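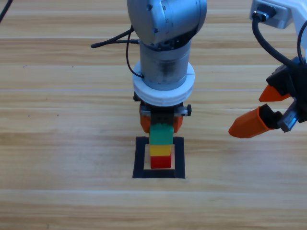
The price list for the Tranlow bench package puts the two-arm version well above the one-arm version, and the sales sheet justifies the gap with a single word, "bimanual." I think small shops should read that word with care. Stacking toy bricks is the standard demonstration for this class of kit, and a four-brick tower standing inside a square of black tape is a fair test of placement. It says much less about coordination. One arm has its orange fingers on either side of the stack, gripping the gray brick at the top, while the second waits at the right with its gripper open. A buyer looking at that layout should ask what the second arm adds to the cycle, and the sales sheet does not say.

Tranlow quotes 3705 for the second arm, with the mount and cabling included. The yearly service plan adds 634. For that money the vendor should publish cycle times for one arm and for two on the same task, with the same parts and the same start positions. Prorkine, which resells the package, publishes a success rate over 60 trials and does not state which configuration was used. I asked in February and was referred back to the sales sheet.

There are jobs where two arms earn their keep. Holding a housing while a clip is pressed in is one. Handing a part across to reach its other face is another. Siham Tazi, who specified the cell at Festov, bought two arms for the second reason and told me the handoff routine took longer to tune than everything else in the project. Her cell runs well now. She also had an engineer assigned to it full time, and the service plan does not come with one.

My other complaint is cabling. External cables that loop down beside the wrist are cheap to replace and easy to inspect, and I prefer them on a bench unit. With two arms sharing one tabletop, though, each loop takes up space that the other arm has to avoid. The Tranlow planner models the links and the grippers. Its manual makes no mention of cables, so the user has to draw keep-out volumes by hand.

My advice is to order one arm, leave room on the table for the other, and run the real part for a full quarter before deciding. Tranlow will sell the second arm later at the same price, and the Bermúdez controller supports both from the start.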